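Rasden is getting its Saturday-style market back, only bigger

Oct 21, 2024

Good news for anybody who has been missing the old market in Rasden — it's coming back, and it's moving to the lot behind the Louro bus station. I got the word this morning and I've been grinning ever since (my wallet, less so).

If you're new in town, the market used to run on the strip by the river road, and it shut down in July when the water line work started. We were told it would be a short break. Then the short break got longer, the signs came down, and I figured that was that. I even learned to buy tomatoes at the grocery store like a normal person, and I did not enjoy it.

The new spot has room for 337 stalls if every one of them is taken, and the town says it has already heard from plenty of the old sellers. The bread people from Clitside are in. So is the stand with the pickled beets, the one with the line that always ran out past the hot dog truck. I asked about the honey seller from Flerkeck and got a "still waiting to hear," so cross your fingers for me.

What pushed it over the line was a petition. It picked up 3,746 names over the summer, mine among them, and the town council voted on it last week. The vote was closer than I expected! Two members wanted to hold off until spring, mostly over parking. I get it. The Louro lot fills up fast when the buses are busy, and folks on the side streets have been asking for resident permits for years. The town is going to open the school lot on market mornings and run a free shuttle between there and the station, every 20 minutes until noon.

Stall fees are staying where they were, and a seller who paid for the season before the shutdown gets that money counted toward the new one. I talked to a woman who sells jam and she told me that was the part she cared about. She still has a garage full of jars from the summer, and she'd like her garage back.

There are a few changes. Dogs are fine on a leash but not in the food rows. The live music is moving to the far end, by the bike racks, so you can hear yourself ask for a pound of onions (I liked the accordion, but I could never get my order in). And the hours are earlier, 7 to noon, which is going to be rough on me and great for the people who were always there before I'd found my shoes.

The town is setting aside $2,075 for lights and signs, so if you see crews around the station with ladders this week, that's what they're up to. Sellers who want a stall can sign up at the front desk in town hall, and they'll need to bring their old permit if they've kept it.
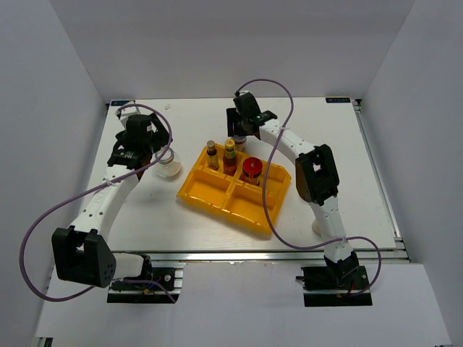

I'm planning to get there early on opening morning, or early for me, with two big bags and a list I'm sure to ignore by the second row. If the beets are gone before I make it to the front, I'll be writing to the council myself. And if you run a stall and want your spot mentioned in next week's roundup, drop me a line with what you sell and which row you're in.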